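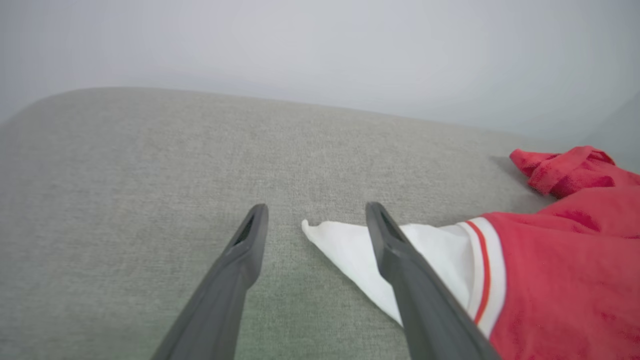

Home builds > Arms and grippers
Thread: Laundry picker, wrist cam is in, now the grabbing part

mwajuma_o
Feb 25, 2019
Ok so the arm finally has eyes! I got the wrist camera mounted over the weekend and I'm way too happy about it. The plan is still the same as in December: it picks clothes up off the gray seat and drops them in a bin. I've got it working on a red top with white trim for now because the color is super easy to find against the gray.

What's bugging me is the grab. Out of 70 tries last night I got 34 good picks. Most of the misses are the fingers closing on top of the cloth and sliding right off. I'm going for corners and pointy bits with the jaws wide open, then straight down and close. Any ideas before I start printing new fingers?

gearsoup
Nice!! Are those the Pitari fingers or your own?

mwajuma_o
My own, dark gray, with the little slot near each tip. I was going to put rubber in the slots and then I got lazy.

dilwyn_prydderch
Put the rubber in the slots. I lost a month to this on my towel folder. Plastic on a thin jersey is hopeless, I don't care how hard you squeeze.

knobby_kate
Gonna disagree with Dilwyn a little. Rubber helps once you've got hold of something, but she's sliding off before that. I'd go for the bunched up part and forget corners completely. A corner lying flat gives you nothing to pinch. A fold is already standing up for you.

dilwyn_prydderch
Sure, and then you pick up two layers or the thing underneath with it. Fine if it's all going in a bin I guess. Not fine for folding.

knobby_kate
It IS all going in a bin, she said so in the first post :)

gearsoup
What about pressing down? The seat is padded, so you can push the tips into it a bit and then close. Mine is set to 2 mm past first contact and the cloth sort of rides up between the fingers. Wouldn't try it on a hard table.

mwajuma_o
Ooh, I haven't tried pushing in at all. I've been stopping right at the surface because I was scared of cooking a servo (I already cooked one, the Lendasix in the wrist, RIP). Will try that tonight, then folds, then rubber, one thing at a time so I know which one did it.

dilwyn_prydderch
Rubber first. You'll see.

knobby_kate
What are you closing at, by the way?

mwajuma_o
155 on the speed setting, whatever that means in real units. The Granance board doesn't say and the manual is one page.

gearsoup
Try it slower too. I have the same board and at that speed mine kind of bats the cloth away.

mwajuma_o
Ran a few with the tips pushed in and the speed turned down. Better! Still drops the thin white part. Ordering rubber strip, ok Dilwyn, you can stop now.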